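Odurex Sasgate – Fußballabteilung
Informationen zum Spielbetrieb der Rückrunde (1/9)
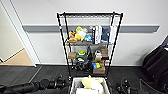
Der Vorstand hat in seiner Sitzung im November die Planung für die Rückrunde verabschiedet. Die wichtigsten Beschlüsse für Mitglieder, Dauerkarteninhaber und Gastvereine fassen wir in diesem Thread zusammen.

2/9
Die Heimspiele der ersten Mannschaft werden weiterhin im Stadion an der Jatano-Allee ausgetragen. Die zugelassene Kapazität beträgt unverändert 4.000 Plätze. Der Gästeblock wird künftig über den Eingang Nord erschlossen, die bisherige Zufahrt an der Westseite bleibt Rettungsfahrzeugen vorbehalten.

3/9
In der Hinrunde besuchten im Durchschnitt 1.698 Zuschauerinnen und Zuschauer unsere Heimspiele. Der Verein dankt allen, die die Mannschaft auch in der Phase mit vier Niederlagen in Folge unterstützt haben.

4/9
Der Kader für die Rückrunde umfasst 21 Spieler. Zwei Akteure aus der U19 erhalten die Spielberechtigung für die erste Mannschaft und trainieren bereits mit. Weitere Zugänge sind nach derzeitigem Stand nicht vorgesehen. Über Abgänge informieren wir erst nach Abschluss der jeweiligen Vereinbarungen.

5/9
Das Nachholspiel gegen den SV De Haan konnte bislang nicht neu angesetzt werden. Der Platz war am ursprünglichen Termin durch den Schiedsrichter gesperrt worden. Beide Vereine haben dem Staffelleiter Ausweichtermine benannt, Anstoß wäre jeweils um 19.30 Uhr. Bereits erworbene Eintrittskarten behalten ihre Gültigkeit. Eine Erstattung ist bis zur Neuansetzung auf Antrag bei der Geschäftsstelle möglich.

6/9
Der Preis für die Rückrunden-Dauerkarte auf der Stehtribüne beträgt 60 Euro. Mitglieder der Jugendabteilung haben gegen Vorlage des Mitgliedsausweises freien Eintritt. Ermäßigungsnachweise sind am Einlass unaufgefordert vorzuzeigen.

7/9
Aus gegebenem Anlass weisen wir erneut auf das Verbot pyrotechnischer Gegenstände hin. Die vom Verband nach dem letzten Heimspiel der Hinrunde verhängte Geldstrafe wurde akzeptiert. Der Verein wird die Kosten an ermittelte Verursacher weitergeben. Gegen zwei Personen wurde ein Hausverbot ausgesprochen.

8/9
Die Trainingszeiten der Jugendmannschaften verschieben sich während der Wintermonate. U11 und U13 nutzen die Sporthalle ab 16.00 Uhr, die U15 ab 17.30 Uhr. Das Betreten der Halle ist nur mit hellen Sohlen gestattet. Der Kunstrasenplatz steht der U17 und der U19 weiterhin zur Verfügung, soweit er schneefrei ist.

9/9
Rückfragen zu Karten und Akkreditierungen richten Sie bitte schriftlich an die Geschäftsstelle. Anfragen über die Kommentarfunktion können nicht bearbeitet werden. Der vollständige Spielplan wird nach Freigabe durch den Staffelleiter an dieser Stelle veröffentlicht.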